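シミュレーション用アームセル 安全点検チェックリスト(コメント付き)
対象:Lillow環境(居間シーン)/点検日:2018年10月31日
記入:Evdokia Lambrakis 確認:Rafail Lazaridis

9月にアームが棚の天板を突き抜けて停止した件の再点検です。シミュレーションだから何も壊れてないでしょ、と言われそうですが、同じ動作ファイルがそのままVunthorpeの実機に流れるので、私はけっこう冷や汗をかきました!

1. 非常停止コマンドの応答 … 良
3回試して3回とも止まりました。前回は2回目で無視されたので、まずはひと安心。ただ、停止後のログに時刻が入らないのは相変わらずです(Rafailさん、お願いします〜)。

2. 関節リミットの設定値 … 要修正
手首の上限が225度のまま残っていました。これ、古いKokumska版の値なんですよね。今の設定ファイルを読み込んでも上書きされず、エラーも警告も出ません。事故の原因はたぶんこのあたりだと私はにらんでいます。

3. 天板との衝突判定 … 不可
グリッパーを開いたまま下ろすテストで、接触イベントが出ない区間がありました。13番の動作ファイルで毎回再現します。見た目はちゃんと天板があるのに、判定用の形状のほうがずれているみたいで、画面だけ見ていると本当に気づけません。

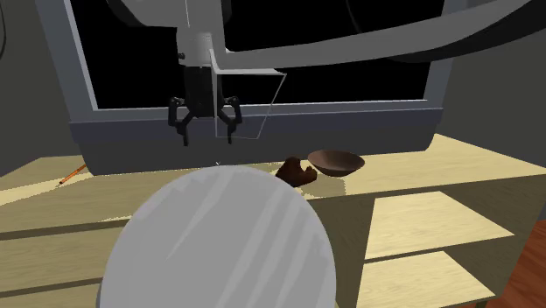 なので、このテストをやるときは表示を信用しないで、必ず接触ログを横に開いておいてください。私は最初それをサボって、午前中をまるまる無駄にしました……。形状ファイルを差し替えたら、低速でもう一度、端から端まで通します。

4. 周囲の物との干渉 … 条件付き良
画面ユニットに寄せる経路は、低速なら問題なし。速度を上げると指先の余裕がかなり減るので、当面は低速固定でいきましょう。天板の鉛筆や浅いボウルも、消さずに置いたままで試験すること。片づけたシーンで合格しても、あとで泣くのは自分たちです(経験者は語る)。

5. グリッパーの開閉 … 良
空の状態で開閉、異常なし。物をつかんだ状態は今回は対象外にしました。3が直らないうちにやっても、結果の読みようがないので。

6. 実機への転送ロック … 未確認
Nông側の担当者の返事待ちです。ロックが確認できるまで13番は転送禁止! フォルダ名にも「禁止」と入れておきました。

再点検の条件:2と3の修正が済んでいること、6の返事が来ていること。項目3は私とRafailさんの2名で立ち会います。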